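4. Fixing the bookcase to the wall

The maker's leaflet for the Gerumow open bookcase says this part takes 9 minutes. Allow an evening. It also calls the fixing kit "universal", a word I would treat with care, as the plugs in the bag suit solid brick and very little else.

1. Empty the bookcase and push it to where it will stand. Leave it there for a day if the floor is new.

2. Check it with a level, front to back and side to side. The leaflet says the feet cope with any floor. They cope with a gentle slope – for anything worse, use packers.

3. Mark the bracket holes in pencil through the top rail. Move the bookcase away before drilling.

4. Run a pipe and cable detector over the marks, then run it again. Cheap ones miss things.

5. Drill, push in the right plugs for your wall, and screw the brackets on loosely.

6. Bring the bookcase back, line up the rail and tighten each side a little at a time.

CAUTION: Do not trust the sticky pads sold as a "no-drill option". Margarida Vieira tried two sets for this guide and both let go within the week, with nothing on the shelves.

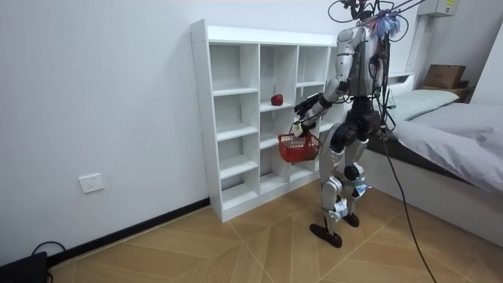

Can I skip the brackets if the bookcase feels steady?
Feeling steady when empty tells you very little, so fit them, above all if children use the room.

Note on loading: the leaflet gives one figure for the whole unit and none for each shelf, which is not much help. Put the heavy books at the bottom. If a shelf bows, take weight off it; turning it over only hides the bend for a while.

Spare brackets are part 126. Part 506 looks the same in the catalogue but the holes are set closer together, and it will not fit the top rail.

Check the screws again in October, or whenever the heating first goes on.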